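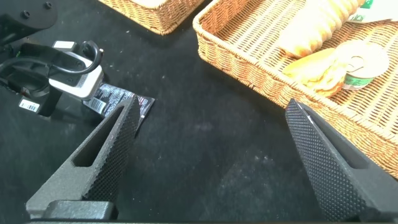 Fig. 4.1. Fine white specks and dust on a black tabletop, between two black gripper fingers.

Unit 4. Settled dust: sampling, units and reporting
Handout revised July 8, 2018. Replaces the May version. Section 4.5 has changed.

4.1 Terms

Settled dust is particulate matter that has come to rest on a surface. Suspended dust is matter still carried by the air and was covered in Unit 3. The two are linked by the deposition rate, but one cannot be worked out from the other unless the air exchange and the particle size range are known.

Surface loading (L) is mass per unit area, in mg per square meter. Surface coverage (C) is the fraction of the area hidden by particles, given as a percentage. L and C are separate quantities. A few large grains give a high L and a low C. Soot gives the reverse.

Contrast matters for visual checks. Pale dust shows on a dark surface at loadings far below the level at which the same dust would be noticed on a white one. A visual grade must therefore always state the surface color.

4.2 Deposition

For a still room, particles larger than a few micrometers are treated as falling at terminal velocity. Stokes' law applies at low Reynolds number:

v = (d^2)(rho_p - rho_a) g / (18 mu)

where d is particle diameter, rho_p and rho_a are the densities of particle and air, g is the acceleration due to gravity, and mu is the viscosity of air. Velocity goes with the square of diameter. Doubling d cuts the settling time by a factor of four.

Fibers do not follow this equation. Use the aerodynamic diameter, or report fibers separately.

4.3 Sampling methods

Wipe. A pre-weighed wipe is drawn over a marked area in overlapping S-strokes, folded inward, and drawn again at right angles. Good for smooth, hard surfaces. Poor for fabric and unsealed wood.

Tape lift. Clear adhesive tape is pressed down and moved to a slide. Keeps particle positions, so C can be measured. Does not give a reliable L.

Vacuum. A nozzle with a filter cassette. Used for carpet and upholstery. Record the flow rate before and after; discard the sample if the two differ by more than five percent.

Settling plate. A clean plate is left out for a fixed period. Gives a rate -- not a loading -- and must be reported per day.

4.4 Worked example

The Flundunura reading room was sampled by settling plate. Plate area was 200 square centimeters, or 0.02 square meters. Mass gain after blank correction was 4.28 mg over ten days.

Rate = 4.28 / (0.02 x 10) = 21.4 mg per square meter per day

The balance reads to 0.01 mg, so three figures are justified. Do not carry a fourth.

4.5 Blanks

Every batch needs at least one field blank, opened at the site and closed again at once. Subtract the mean blank from each sample. If the blank is more than a third of the sample, report the result as below the working range. The May version said one half; Fukuda's lab runs showed this was too loose.

4.6 Problems

1. A tape lift has 3,017 particles in the counting area, all taken as discs of equal diameter. State what further data you need to find C.
2. Compare settling times from a height of 2 m for d = 10 and d = 20 micrometers, same density.
3. A wipe sample from a painted shelf gives a lower L than a vacuum sample from the same shelf. Give two possible causes.

Reading: Sugawara, course notes, chapters 5 and 6. Skip the appendix on electrostatic effects -- it will be covered in Unit 7.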